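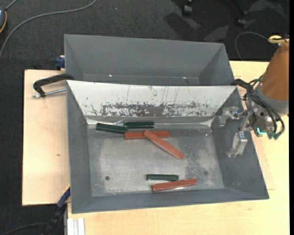

Lesezeit: 3 Minuten

Zwischenbericht zum Programm »Veränderung im Arbeitsalltag«
Stand: 18. Februar 2018
Vorgelegt von: Chiến Lã, Programmleitung
Empfänger: Stiftung Dultmont, Bereich Förderung

1. Stand der Arbeiten

Das Programm läuft an den Standorten Ivstead und Tullow. In Ivstead ist die erste Phase abgeschlossen, in Tullow fehlen noch die Abschlussgespräche mit zwei Teams. Der Verzug dort beträgt drei Wochen. Er geht auf den Wechsel der Standortleitung im Herbst zurück, über den wir Sie bereits informiert haben.

Bis zum Stichtag haben sich 251 Beschäftigte angemeldet. Davon haben 200 die Einführung besucht, die übrigen sind für die Termine im März eingeplant. Die Zielzahl aus dem Antrag lag bei 200 und ist damit erreicht.

2. Lerngruppen

Aus der Einführung sind 20 Lerngruppen entstanden. Jede Gruppe trifft sich alle zwei Wochen für eine Stunde und arbeitet an einer einzigen Gewohnheit, die sie selbst auswählt. Häufig gewählt wurden kürzere Besprechungen, feste Zeiten für E-Mails und das frühere Ansprechen von Konflikten. Eine Gruppe in Tullow hat ihr Thema nach dem zweiten Treffen gewechselt, weil das ursprüngliche (Umgang mit Überstunden) ohne den Betriebsrat nicht zu bearbeiten war. Das Thema liegt jetzt dort.

Die Moderation übernehmen Beschäftigte, die von der Beratung Đàm an zwei Tagen geschult wurden. Drei Moderierende haben ihre Aufgabe inzwischen abgegeben, zwei davon wegen Elternzeit. Für alle drei gibt es Ersatz, die Nachschulung steht noch aus.

3. Erste Ergebnisse

Wir haben im Januar eine kurze Befragung durchgeführt. Ausgewertet sind 100 Bogen. Die meisten Befragten geben an, mindestens eine Absprache aus ihrer Gruppe im Alltag einzuhalten. Deutlich schlechter fällt die Antwort auf die Frage aus, ob sich auch das Verhalten der Vorgesetzten geändert habe. In Tullow wurde sie überwiegend verneint.

Belastbar sind diese Angaben nur begrenzt. Es handelt sich um Selbstauskünfte, und eine Vergleichsmessung vor Programmbeginn gibt es nur für Ivstead. Die zweite Befragung wird an beiden Standorten mit demselben Bogen durchgeführt.

4. Abweichungen vom Plan

Das geplante Online-Tagebuch wurde kaum genutzt und ist seit Dezember abgeschaltet. Die frei gewordenen Mittel möchten wir für zusätzliche Einzelgespräche mit Führungskräften verwenden. Ein Antrag auf Umwidmung liegt diesem Bericht bei. Wir bitten um Entscheidung vor den Terminen im März, da die Beratung Đàm ihre Kapazitäten sonst anderweitig vergibt.

Die Reisekosten liegen über dem Ansatz. Der Grund sind doppelte Fahrten nach Tullow. Der Mehrbetrag wird aus den Eigenmitteln gedeckt.

5. Nächste Schritte

- Abschlussgespräche der ersten Phase in Tullow
- Einführung für die restlichen Angemeldeten
- Nachschulung der drei neuen Moderierenden
- Zweite Befragung an beiden Standorten
- Abstimmung mit der Standortleitung Tullow über die Beteiligung der Vorgesetzten

Der Verwendungsnachweis für die erste Phase folgt getrennt, sobald die Rechnungen aus Tullow vollständig vorliegen.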